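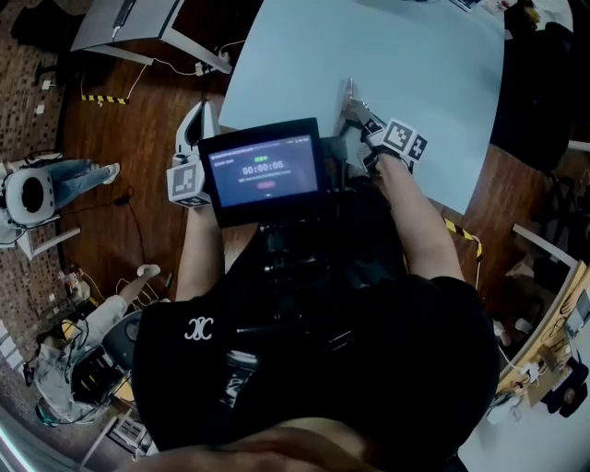

Two grippers, one blue table, and the timer at six seconds.

Still waiting for the robot that does the washing up

Posted by Dae-han Ki on Monday
Filed under: Grumbles, Gadgets, Housework

Every February I get the same question from my sister, who has three children and a sink that is never empty. Is it worth holding out for a robot, or should she just get the dishwasher mended? I told her to ring the repair man. She wasn't pleased.

I do follow this stuff, and I'd like to be wrong. But look at what teaching a machine a chore involves at the moment. A grown adult takes hold of a pair of hand-held grippers, straps a screen to their chest and does the job themselves, with a clock running. Then they do it again. The hope is that if you pile up enough of these goes, a robot with the same sort of fingers can copy them.

How many is enough? Depends who you ask. A chap on the Skivine stand at a trade show told me 1,000 goes would get you a decent towel fold. I asked which towel. He said "a standard one", and I've been looking round my airing cupboard for a standard towel ever since. Mine are three different sizes and one has a hole in it.

I spent seven years on the packing floor at Tevdale before I took up moaning for a living, so the shop-floor claims interest me more than the kitchen ones. We had a machine there that put lids on tubs. It was brilliant at it, much quicker than us, as long as the tubs came down the line facing the right way. When they didn't, somebody had to go and stand next to it. That somebody was quite often me.

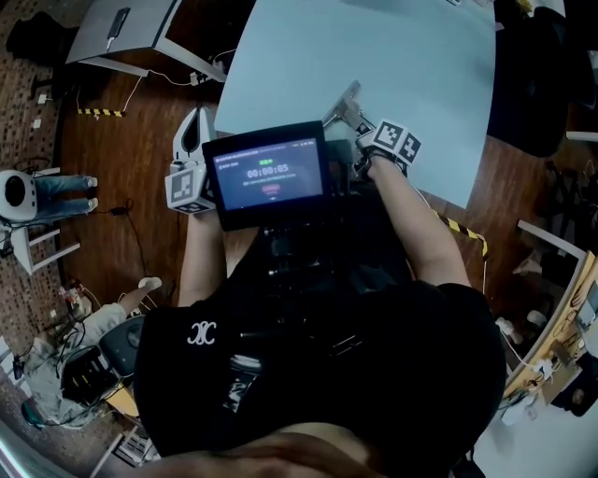
What bothers me is the table. A big flat top with nothing on it but the thing you're working on is a lovely place to learn, and I've no quarrel with starting there. My kitchen worktop has a toaster, post, a bread bin and usually a cat. The distance between those two surfaces is where I think most of the money is going to go, and I don't see much of it in the brochures.

Janjua, to be fair to them, put a figure in theirs: 79 per cent of cups put away correctly. Good for them for printing it. Now work out what happens to the other 21 if you're fond of your cups. Zirkine won't give a figure at all, just a film of an arm wiping a hob that looked clean to me before it began.

I'm not saying it won't come. The people putting in the hours with the grippers are doing proper work, and dull work at that, and I'd sooner trust them than the films. I just wouldn't cancel the repair man. He's coming to my sister's on Monday, and he wants two hours' labour up front.

Print this post | E-mail this to a friend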